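Wrist camera demos for box packing: keep the bad ones or toss them?

Zetetik forum > Manipulation > Data collection

aldana_a
Posted Saturday, 9:14 am
We are collecting teleop demos for a two-arm packing task. Small cardboard box with a hinged lid, put the items in, close the lid. We have 381 episodes so far. In 90 of them the operator fumbled something: missed the lid, bumped the box, had to regrasp. My plan was to delete all of those and train on the rest. Before I do, has anyone compared the two?
Aldana Arancibia

rustbridge_tom
Posted Saturday, 9:40 am
Delete them. We kept ours for a bin task and the policy learned to hesitate. It would stop over the part and wiggle, same as the operators did.

msepulveda
Posted Saturday, 10:02 am
I don't agree with deleting all of them. A bump followed by a good recovery is worth more to you than another clean run. If the policy only sees clean runs, it has no idea what to do the first time the box turns a little. I'd split the 90 into "recovered" and "failed" and keep the first group.
Milagros

rustbridge_tom
Posted Saturday, 10:11 am
That works if someone has time to go through them. And people don't agree on what counts as recovered. We had 4 people label the same set and the labels were all over the place.

msepulveda
Posted Saturday, 10:20 am
Then write the rule down first. Ours is one line: lid closed at the end, nothing outside the box. Watching 90 short clips is an afternoon.

jistex_user
Posted Saturday, 10:47 am
What do your wrist views look like? Fumbles may be the smaller problem. On our setup the fingers hid the lid edge for half of each episode and no amount of sorting fixed that.

aldana_a
Posted Saturday, 11:05 am
One from the wrist camera:

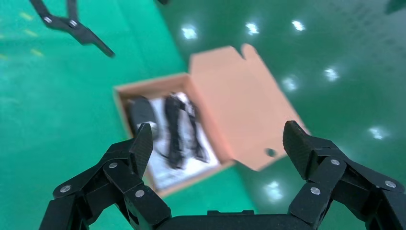

Wrist view, fingers open around the box, lid folded back.

jistex_user
Posted Saturday, 11:18 am
Lid is in the clear there, so you're better off than we were. Two things I'd look at. The contents are blurry while the box walls are sharp enough. And the floor is throwing a lot of glare from the overhead lights. If every demo has the same bright spots, the policy can latch onto them. Change the lighting between sessions.

rustbridge_tom
Posted Saturday, 11:26 am
Agree on the lights. I'd try a shorter exposure too, but then you need more light, so you end up with more glare. A matte mat under the box would be easier.

aldana_a
Posted Saturday, 11:52 am
I don't want to add a mat now, the first 381 would no longer match. I can vary the lights. I'll sort the 90 with Milagros's rule and train two versions, one with the recovered episodes and one without. Each run takes about 7 hours on the Ocampo machine, so I should have both by Monday.

msepulveda
Posted Saturday, 12:03 pm
Use the same seed for both, and start some of the test runs with the box turned.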